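Alina Toma
Translator, Romanian to English. Mostly old books, sometimes washing machine manuals.

1/ I have finished the first draft of the household book, so I will write a few posts about it. Several people asked me what I was doing all summer and I only answered "the book".

2/ The book is a manual of housekeeping, printed in 1911 for young wives in a small town. It has 422 pages and no index. The author signs only with initials. I suppose she was a teacher, from the way she repeats everything at the end of a chapter.

3/ The English edition will be made by Hostness, a very small press in Dakmont. They plan to print 2000 copies, and I was surprised that it is so many for a book which explains how to whiten a collar.

4/ The difficult part was not the recipes. With recipes you have quantities and verbs, and the verbs are quite similar everywhere. The difficult part was cloths.

5/ Romanian has "cârpă", "ștergar", "prosop", and then local words on top of these. "Ștergar" comes from the verb for wiping, but it can also be a beautiful woven thing which hangs on the wall around an icon and which you must never, never use for wiping.

6/ My author uses "ștergar" for both. In one chapter it is on the wall, and two pages later somebody is drying the glasses with it. The reader of her time could see the difference without help. The English reader will think this family has no respect.

7/ English has its own problem. Tea towel, dishcloth, dish towel, glass cloth, duster, rag, floor cloth. I learned "dishcloth" at school as the thing for drying. Then I came to live here and for my landlady it was the wet thing in the sink. I dried her good cups with it for a month.
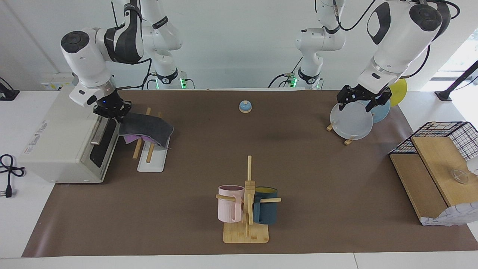 Dark grey cloth over the rack, with a little purple showing under it. What do you call a cloth like this in your house?

8/ I put this question also to my editor and to two neighbours. I received "tea towel", "drying-up cloth" and "it depends what it is for". The third one is the answer of my author too, as you will see.

9/ She has a whole page about it. Each cloth has one job and must be marked in the corner with coloured thread, so that the servant or the daughter cannot mix them. Red for glasses, blue for plates, no thread at all for the floor. "The floor does not read," she writes. I laughed, and then I needed a whole morning for that sentence.

10/ Should it be "the floor does not read", or "the floor cannot read"? I wrote the second one first. It sounds more English but it loses her dry tone. Now it is "does not" again.

11/ For the cloths I made a table. In the end "ștergar" is "woven towel" when it hangs on the wall, "glass cloth" when it touches glasses and "tea towel" in all other places. There is one note at the first use and after that I leave the reader in peace.

12/ A friend told me to keep the Romanian word in italics everywhere. I understand this opinion. But the word was ordinary for the women who bought this book, and italics would make it look like something in a museum.

13/ "Cârpă" was easier. It is a rag, it was always a rag, and people also use it as an insult for a man with no backbone. She uses it like this once, in the chapter about choosing a coachman.

14/ Next problem: "leșie". It is lye, made at home by pouring hot water through wood ash. The word is clear, but in modern English "lye" makes people think of a strong chemical in a bottle. I added four words, "from the wood ash", and my editor did not remove them. Thank you!

15/ The washing of dishes has its own chapter and it is very strict. Glasses first, then spoons and forks, then plates, then pots. The water is changed 6 times when there are guests. She does not say who carries all this water from the well.

16/ Plates must stand and must not lie one on another while they are wet. For this she writes a word I could not find in any dictionary, not even in the old Kernon, which has everything. From the context it is some kind of wooden stand with pegs or bars.

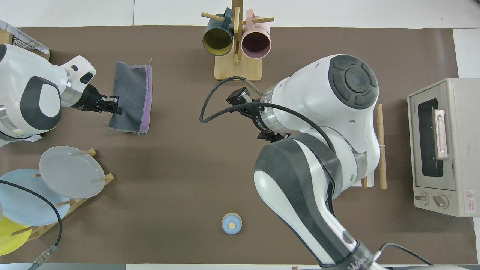 Three plates standing on edge in a wooden rack. The grey cloth has a pink-purple stitched border.

17/ So, "plate rack". It was the simplest answer and I spent two evenings to arrive there. I had before "plate ladder", which is a more exact picture of the word, but my editor wrote in the margin only a question mark, and she was right.

18/ In that same chapter there is a rule that a cloth with a loose thread must be mended before it is washed. I have checked this with my mother by telephone. She said "naturally" and asked why I need a book for it.

19/ My mother was in general my best dictionary. She knew what is the small shelf beside the stove, she knew why the lid of the flour box must be turned over at night, and she did not agree with the author about vinegar. She asks me to put this in a note. I will not put it in a note.

20/ A small one that I like: "cămară". I have "pantry" in the whole book, and "larder" only once, where she speaks about a rich house. A reader in Dakmont told me larder is colder than pantry. Is this so for everybody?

21/ And "dulceață". It is not jam. It is whole fruit in a thick syrup, and the guest gets one spoon on a small plate with a glass of cold water. I wrote "spoon preserve". I am not completely happy with it but I have stopped changing it.

22/ She has advice on this too: if the guest takes a second spoon, praise the guest; if the guest takes a third, move the jar.

23/ What remains now is to read everything aloud, with the Romanian page on my left side. I do it in the kitchen after eight in the evening, when the street is quieter. I am at page 90.

24/ The corrections go to Hostness in September. I do not know the publication date yet, so please do not ask me, ask them. The cover is also not decided.

25/ If your family has an unusual word for any cloth in the kitchen, in any language, please write it under this post and say from which region it is. I cannot use it in the book any more, but I would like to have it.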